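Ilton Two-Arm Bench Kit
Sandix Workshop Equipment

Overview

The Ilton is a two-arm bench kit for home builders and members of shared workshops. It is supplied unassembled, with both arms, two parallel grippers, a common mounting housing, one controller, cabling and the Hoshino software package, which includes a simulated bench. Assembly requires ordinary hand tools and a flat, rigid surface. No welding, machining or soldering is necessary.

The kit is intended for light work at table height: picking up and placing small objects, handing an item from one arm to the other, and holding a part steady with one gripper as the second approaches it. It is not intended for production use, for lifting above head height, or for work with heated or powered cutting tools.

Contents of the kit

Left arm and right arm, each packed in its own carton
Two parallel grippers with removable fingertips
Mounting housing with clamp bars
Controller with emergency stop button on a two-meter lead
Cable set, labeled at both ends
Fastener box, sorted by assembly step
Hoshino software license for one workshop or household
Printed assembly manual

The bench, the host computer and all objects to be handled are supplied by the customer.

Assembly

Two persons should be present when the arms are lifted onto the housing. The housing is clamped first and checked with a level. The left arm is fitted before the right, as its cable channel passes beneath the right shoulder and cannot be reached afterward. Fasteners for each step are packed in a numbered bag. Bags should be opened one at a time.

The complete kit contains 652 parts, including fasteners. First-time builders should allow two full weekends. Workshops that have already assembled a Rurnov single arm will find the shoulder and elbow stages familiar, although the wrist has been redesigned and Rurnov wrist parts must not be substituted.

Cables are to be left slack at each joint until the range check has been completed. Tightening the cable clips before this check is the most frequent cause of early repair requests.

The simulated bench

Every Ilton is supplied with a simulated version of the arms and a furnished worktable. Customers are asked to complete the first exercises in simulation before power is applied to the physical arms. The simulated bench accepts the same commands as the controller, and a routine written for one may be loaded on the other without changes to the file.

Tables in the simulator may be laid out with common household and office items. Wall finish, table finish, lighting and viewpoint can be set separately, and the viewpoint may be tilted or moved behind the arms. Objects may be placed by hand or scattered automatically from a list.
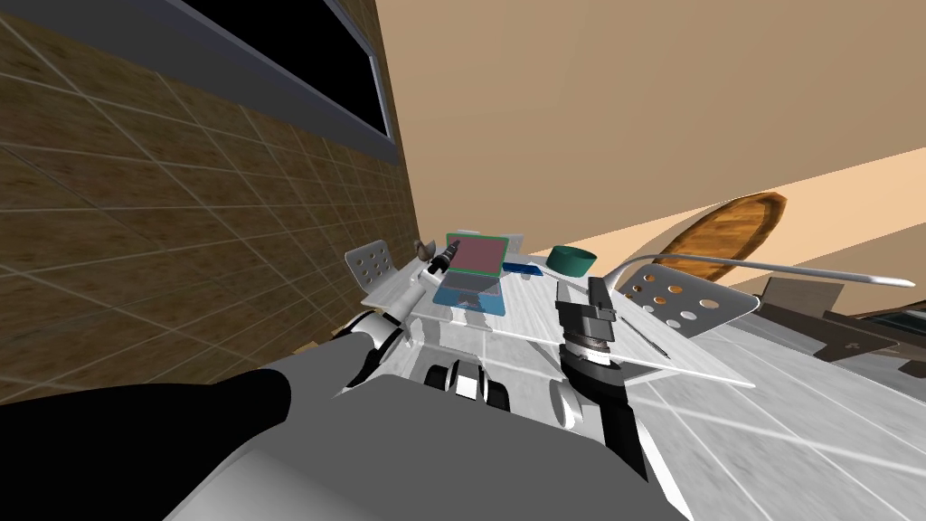

Each layout may be saved under its own name and reopened with every object in its stored position. This is of particular use in shared workshops, where several members may be working on the same routine at different hours. A member who finds a fault can save the layout at the point of failure and leave it for the next person, together with a written note in the log panel.

Customers may also enter the measurements of their own bench. Table height and the distance between the arm bases should be measured after the housing has been clamped, and to the nearest millimeter. An error in table height is the usual reason that a routine which runs correctly in simulation closes its gripper too early on the physical bench. Thin items such as pens are especially sensitive to this error, and larger objects are recommended for the first physical trials.

Bench requirements

The supporting surface must be at least 64 inches wide and must not flex under hand pressure. Folding tables are not suitable. A clear space should be maintained behind the housing for the cable loop, and the emergency stop must remain within reach of the operator at all times.

In shared workshops, the outer reach of both arms should be marked on the floor with tape, and the controller key should be removed when the bench is unattended. Children must be supervised in any room where the arms are powered.

Specifications

Number of arms: two
Gripper type: parallel, two-finger
Shipping weight, all cartons: 68 pounds
Power: standard household outlet, grounded
Host connection: wired network
Software: Hoshino, current release, with simulated bench

Price and availability

The Ilton kit is priced at $3,719, excluding shipping and sales tax. Orders are filled in the sequence received. Orders placed before the end of October are scheduled to leave the warehouse in November. Replacement fingertips, cable sets and fastener bags may be ordered separately at any time.

Warranty and support

Sandix warrants all mechanical parts for one year from delivery. The warranty applies to kits assembled according to the printed manual and does not cover damage resulting from collisions between the arms. Requests for support should include the serial number found on the underside of the housing, the software release number and, where possible, the saved layout in which the problem occurs.

Returns are accepted on unopened cartons within 30 days of delivery. Opened fastener bags cannot be returned.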